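Vandenberghe Lane Residents' Page
Street Parking and Frontage: Frequently Asked Questions

Print this page | E-mail this page

Who needs a parking permit?
Anyone who lives on the lane and leaves a vehicle on the street overnight. If you only park in your own driveway, you don't need one.

How many permits can a household get?
Two. A third is possible if everyone named on the application is a licensed driver at the same address. Send a copy of each license with the form.

How long does a permit take?
Allow about 14 days. New permits start in November and run for a year. If you apply partway through the year, the permit still ends with everyone else's.

Can delivery drivers stop on the lane?
Yes, for up to 16 minutes, as long as other vehicles can get by. Movers and contractors who need longer should ask for a day pass.
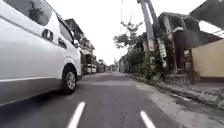 How do I get a day pass?
Fill out the short form at the office or call before 3 p.m. the day before. Passes are free for the first two days of a job. Put the pass on the dashboard with the address facing out.

Do visitors need anything?
Not during the day. Overnight guests need a visitor tag, and each household gets two. Lost tags are replaced once a year at no charge.

My neighbor parks across my driveway. What should I do?
Talk to them first if you can. If it keeps happening, write down the times and the plate number and send them to Evanthia Karamanlidis at the office. She handles all parking complaints and will answer in writing.

Who takes care of the walls and plantings along the street?
The owner of the lot behind them. Keep hedges and vines trimmed back so they don't hang over the pavement. If a wall has loose stones or is leaning, have it looked at before the wet season. You don't need approval to put stones back where they were. You do need it to make a wall higher or to move it.
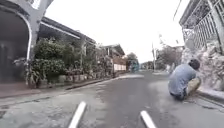
A man crouching by the stone wall at the side of the street.

Can I put cones out to save a space?
No. Cones, bins and chairs left in the street will be picked up. You can collect them from the office.

Where do I put yard waste?
At the edge of your own lot, bagged or tied, after 6 p.m. on the evening before pickup. Keep it clear of drains.

I just moved in. Does the last owner's permit carry over?
No. Permits go with the person and the vehicle. Turn in any old tags you find and apply for your own.

Related items
Day pass form
Hedge and wall rules
Yard waste and recycling
How to report a blocked drain
Changes to visitor tags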